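Packing Assistants Wanted, Ondport Site (6 positions) 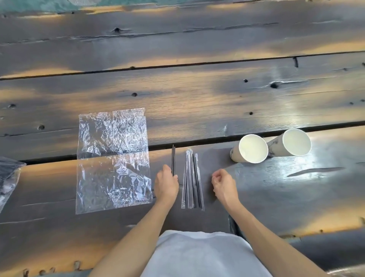
Woler prepares straws, cups and other small items for cafés and food stands. Until now all sorting was made by hand. In March we installed the first automatic packing line, and the work of our team is changing with it.

The machine will take over the counting and sealing. People will still sort mixed deliveries, check the wrapping and prepare small orders of up to 200 pieces. You will also learn to refill the line and to stop it safely — the training takes 3 weeks and is fully paid.

No present employee loses the job by this change. Hours are 40 per week, in day shift only. Experience with machines is not necessary, but you should like careful work with the hands.

Please apply in writing to the Woler office in Ondport before 19 June 2019.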